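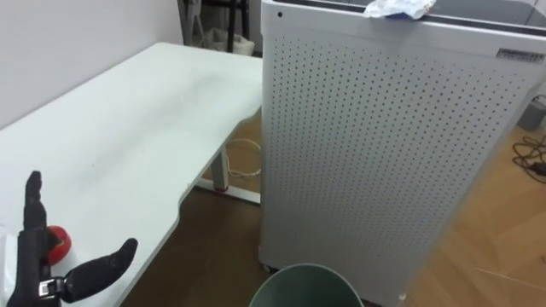
2 min read

TITODHAM, June 2022 – Tenants at the Somum office building on Cavalcanti Street have been asked to clear their desks and floors before the end of the month, when cleaning crews will start working through the building's small rooms.

The work covers 18 rooms on the second and third floors. Somum, the company that runs the building, said floors will be washed first, followed by walls, doors and the undersides of desks. Each room will take one morning. Tenants can come back in after lunch.

A notice sent to tenants says desktops should be free of cups, food and paper. White desks with curved fronts were put in two years ago and show smudges easily, and the building has had complaints about marks that a dry cloth does not remove. Crews will use a mild soap and water. Anything left on a desk will be moved to the nearest shelf.

Tall cabinets on casters will be rolled away from the wall so the floor behind them can be reached. Tenants do not have to move these themselves. The notice does ask them to take out any bags stored behind desks, and to check that perforated panels are not covered by coats or posters.

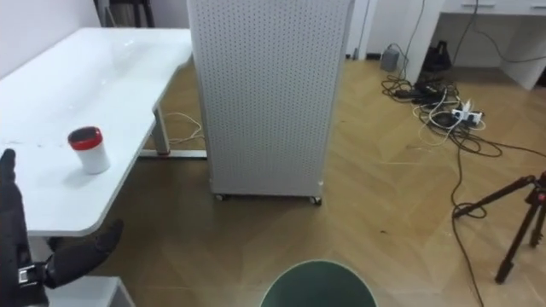 Cables take up the longest section of the notice. Power strips lying on the floor must be unplugged the evening before a room's turn, and cords should be coiled and placed on the desk or in a drawer. Crews will not unplug equipment. If a strip is still in use when they arrive, they will clean around it and the room will not get a second visit.

Somum has ordered 84 cable trays from Trumow, a local office supply firm, to be screwed to the undersides of desks once the floors are dry. Rooms with more than one desk will get a tray for each. The company said it wanted cords off the wood floors before new mats are delivered in the fall. Tenants who would like to keep a strip within reach can ask for a clamp that holds it at the desk edge.

The cost of the cleaning is included in the rent. Trays are free, but a clamp is $11, added to the next bill.

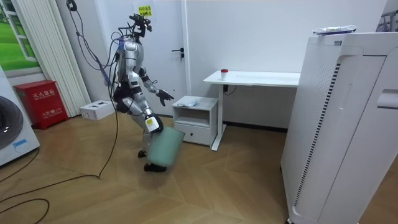 Trash bins should be emptied and left in the hallway, next to the door of the room they belong to. Last year several bins ended up on the wrong floor, and two tenants bought their own replacements. This time a strip of tape with the room number will go on the bottom of each one. Bins will be rinsed and returned the same day.

Nightstands and other low cabinets can stay where they are as long as the open shelves are cleared. Drawers may stay full. Notes stuck on doors will be left in place unless the tenant asks for them to come down.

The second floor goes first. A schedule is posted by the elevator and at the front desk, where tenants can also swap mornings with one another. Requests to change a time must be in two days ahead. Questions about trays and clamps go to the building office at extension 555.

The shared kitchen is not part of the work and will stay open.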